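Simulation Notebook, Household Placement Study
5 March 2019
Entry by Umut Dağdelen

Purpose of session: to continue the placement trials in the Ulley apartment set with irregular objects. The trumpet was selected for this block. Its bell and tubing give the planner very different contact surfaces, and earlier work with boxes and bottles did not exercise the grasp scoring in any useful way. The target surface is the closed toilet lid.

Method: the Wala planner proposes 30 grasps per start pose. Each is scored for clearance at the target and for expected tilt on release. The two highest are executed, and the rest are logged without execution. The release condition is unchanged from the Dratlow series: the fingers do not open until the estimated gap to the surface has been stable for 90 control steps.

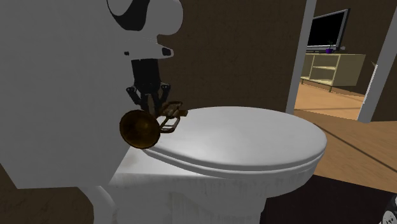

Şükran Güler asked whether the stability condition should apply at all to an object that will touch down first at a single point. In her view the gap estimate will settle on the lowest part of the tubing and say nothing of the bell, and the tilt term should be given more weight before further runs are charged to the allocation.

The objection is accepted in part. The weight will be left as it is for the current block so that the results remain comparable with September. A second block will be run with the tilt term doubled, using the same start poses and seeds.

Wrist view, grasp check:
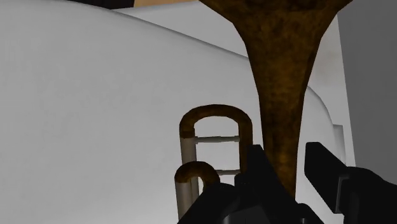 Collision geometry remains a concern. The convex pieces generated by the Bittencourt tool close the space inside the tuning slides, and grasps that would place a finger there are rejected before scoring. A finer decomposition has been requested, with a limit of 3,000 faces for the whole instrument. Step time is to be recorded before and after the change.

Open items: rerun the scoring on the logged grasps with the new mesh; confirm the friction value for the lid; send the seed list to Ş. Güler.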